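## Week 7: Booking a wrestling card

Instructor: Kiều Hoàng

A card is the full list of matches for one show. The booker decides the order, the winners and how long each match gets. We will use the Deststead house show as our case. It drew 300 people and ran two titles.

The opener should be quick and have a clear winner. Save long matches for later, when the crowd has settled in. 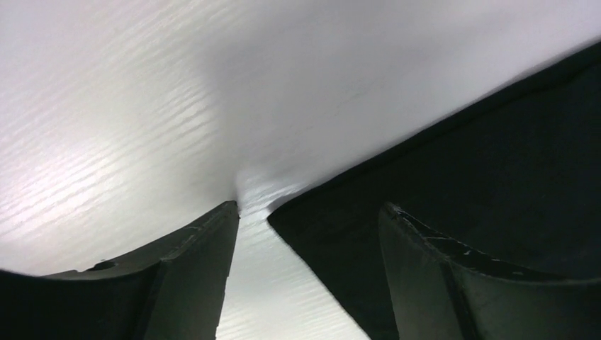

The match before the main event is often called the cool-down. At Deststead this was Myung against Lallar, a short comedy match. It followed a ladder match and let the crowd rest before the title bout.

**Terms to know**

- *Heat*: a negative crowd reaction to a villain
- *Pop*: a loud cheer
- *Go home*: the signal to start the finish

**For next class:** write a card with seven matches and mark where the intermission goes. Bring it on paper.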